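Alenley Bench Guide
Section 8: Recording with the hand grippers

Read Section 7 (charging and storage) first. The Zirard manual covers the same equipment in more pages and with more confidence. Where it disagrees with this guide on how the work is done at our benches, follow this guide. Where it disagrees on batteries or electrical safety, follow Zirard.

8.1 What this job is

You pick things up and put them down with a gripper in each hand, and the grippers record it. The recordings go to Zirard, who use them to train the arms planned for the small-goods line. You are doing your own job with a clumsier pair of hands so that a machine can try to copy it.

We were told in July that the arms will "take over the repetitive part." Most of us would like to see which part that is. Kitting a school pack is repetitive until a cap comes off or a carton arrives packed upside down, and that happens every shift. So far the demonstration arm has managed one item type at a time, laid out neatly by a person. Keep that in mind when somebody shows you the video.

Recording is paid time. It counts as bench work and it does not come out of your break.

8.2 Before you start

1. Sign the consent sheet if you have not already. You may say no. If you say no, you stay on normal kitting and your hours do not change. Any lead who tells you otherwise should be reported to Mitra Sadeghi.

2. Take off rings, watches, and name badges. The grippers record video, and a badge on a lanyard swings right into it.

3. Clear the work area down to the items on the task card. Pens, cups, and phones go on the shelf behind you.

4. Cover the bench top with fresh paper and press it flat. Creases are fine. Loose corners are not, as the fingers catch under them.

5. For floor tasks, sweep first. Put a mat down for your knees and keep it out of the working space.

6. Check both grippers. Squeeze each handle all the way and let go. The fingers should open again on their own without sticking.

7. Look at any pads fitted to the fingers. A pad that is lifting or torn goes on the fault sheet, with the gripper number, before you record anything.

Caution: Do not glue a pad back down. Glue was tried on the Talebi bench and the pad came off in the middle of a session, along with the label of the item it was holding.

Note: Zirard's answer on pad life is that pads should be changed "as needed." They have not said who decides. Until they do, the person holding the gripper decides.

8.3 Holding the grippers

1. Put your hand through from the back and rest your fingers on the handle. Keep your fingertips clear of the linkage.

2. Hold the gripper so the weight sits in your palm. If you are holding it up with your wrist, you will feel it by the end of the first set.

3. Come at the item with the fingers wide open. Stop over it, line up, then close.

4. Close only until the item stops moving. Squeezing harder does not make a better recording, and it crushes soft tubes.

5. When one hand is working, keep the other gripper open and still, off to its own side. 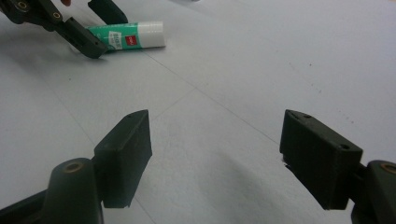
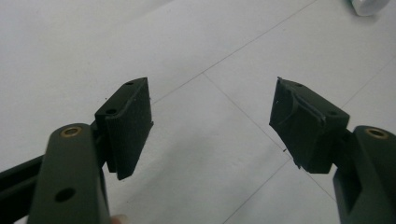

Caution: The linkage can pinch. It will not break a finger, but it will take skin. Never pass a gripper to somebody with the jaws closed on anything.

Caution: Two grippers over one item will knock together sooner or later. Slow down when they get close. A knocked gripper has to be calibrated again (8.5), and that takes longer than the seconds you saved.

8.4 Recording a set

A set is 28 recordings of the same task. Zirard's target is 100 recordings per person per shift. Our agreed limit is 84, three full sets, and the shift leads have this in writing. If a target appears on the wall screen that is higher than this, ignore it and tell your lead.

1. Put the items where the task card shows. If the card says "random," move them between recordings. Do not fall into a pattern of left, middle, right. Everyone does by the tenth one.

2. Press the start button and wait for the second beep. The first beep only means the button worked.

3. Do the task at a steady pace. You do not have to be as fast as you are with bare hands, and you can't be.

4. Put the item down fully before you open the fingers. Dropping the last half inch counts as a fail.

5. Press stop. Wait for the light to go steady before moving anything.

6. If you dropped the item or picked up the wrong one, press the mark button once. Do not delete the recording.

7. After each set, put the grippers down for at least 8 minutes. Open and close your hands. Get some water.

Note on step 6: The first instructions told us to delete every mistake, then they were changed and we were told mistakes are useful. Ask your lead for the current card if yours still says delete. A card with a coffee ring on it is almost certainly the old one.

Note on speed: The software puts a pace figure next to every recorder's number. Management has said this will not be used to compare people. The figure is still on the screen. We have asked for it to be turned off and will update this section when it is – until then, record at the pace you would be willing to keep for a whole shift.

8.5 Calibrating after a knock or a drop

1. Stop the recording and mark it.

2. Set the gripper on its stand with the fingers open.

3. Choose Check, then Width, on the tablet.

4. Squeeze fully, hold for three seconds, and release when the tablet says so.

5. Repeat until you get two passes in a row. One pass is not enough. These have passed once and failed straight after.

6. If you get three fails, tag the gripper and take a spare. Do not keep trying.

Note: Calibration time is bench time. The system logs it as "idle." Write it on the paper sheet as well, with start and finish times, so there is a second record when somebody asks why bench 23 was idle all morning.

8.6 Problems you are likely to have

Item slips out sideways
You are gripping too near the tips. Come lower. If it still slips, look at the pads.

Item rolls away
Round items do this. Come down from above with the jaws across the item. Do not chase it with the second gripper unless the card allows two hands.

Only one beep
The recording has not started. Wait five seconds and press again. If you did the whole task on one beep, it is lost.

Tablet says "Operator error"
This message appears for a full memory card, a low battery, and a dropped connection. Check all three before you blame yourself. We have asked for the wording to be changed.

Sore wrist, thumb, or forearm
Stop. Tell your lead the same shift and fill in a strain form, even if it feels minor. You go back to normal kitting for the rest of the day with no loss of pay. Elbow straps are in the first aid room, but a strap is not a reason to carry on.

8.7 What happens to the recordings

They leave the site each evening. Your name is not attached, but your recorder number is, and the list matching the two is kept in the Alenley office. You may ask to see your own entry.

We have asked three times whether recordings made here can be used to train arms sold to other warehouses. The answer so far is that Zirard is "looking into the language." Treat that as a yes when you decide whether to sign.

We have also asked what happens to the small-goods crew once the arms are in. The written answer says no jobs will be lost in the first year. It says nothing on the second. It does say that some people will be retrained as cell attendants, who clear jams and lay items out for the arm. The pay grade for that job has not been set, so do not agree to a transfer until it has been.

8.8 End of shift

1. Wipe the fingers and pads with a dry cloth. No spray.

2. Put both grippers on charge and check that both lights come on.

3. Count the items back into the tray against the task card.

4. Fold up the bench paper and bin it if it is marked.

5. Enter your number of sets, marked recordings, and calibration time on the paper sheet, and sign it.

Changes to this section go through Mitra Sadeghi. Do not write on the wall copy.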